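Paid participants wanted: robot demonstrations at the lab bench

Fuvum is looking for 28 people to help gather examples for Stuverum, a learning system that is meant to pick up simple bench work by copying people. You guide the arm by hand controls, it follows you, and each run is saved as one demonstration. We do the training afterward.

You don't need a science background or any experience with robots. You do need steady hands, normal or corrected eyesight, and the patience to repeat a short task many times. The current tasks use a test tube rack and a funnel set in a small flask.

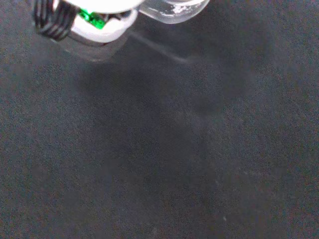
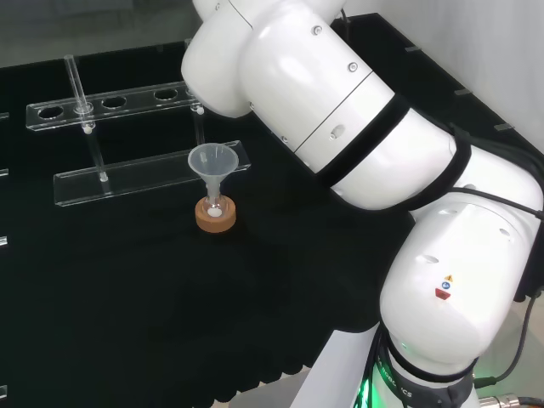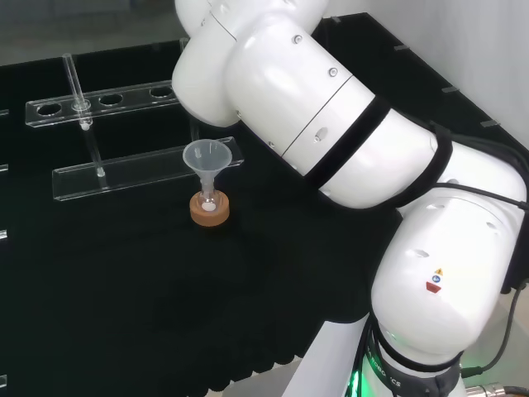

A shift is 6 hours with a paid lunch break, and we ask for 7 shifts in all, spread over May. Your first shift is mostly practice. After that the target is 121 saved demonstrations per person. Failed runs are saved too and marked as failed - please don't try to hide them, we use them. Going slowly is fine.

You must be 18 or older and able to sit at a screen for up to an hour at a time. Left-handed people are welcome, and the controls can be switched over. We record the arm, the table and your control movements. Your name is stored separately from the recordings.

Shifts are held at our Cordero site, morning start at 9:00. Parking is free behind the building.

To apply, send a short note with the mornings you have free to Teófilo Quispe at the Fuvum front desk. He will reply with a time for a 30-minute trial.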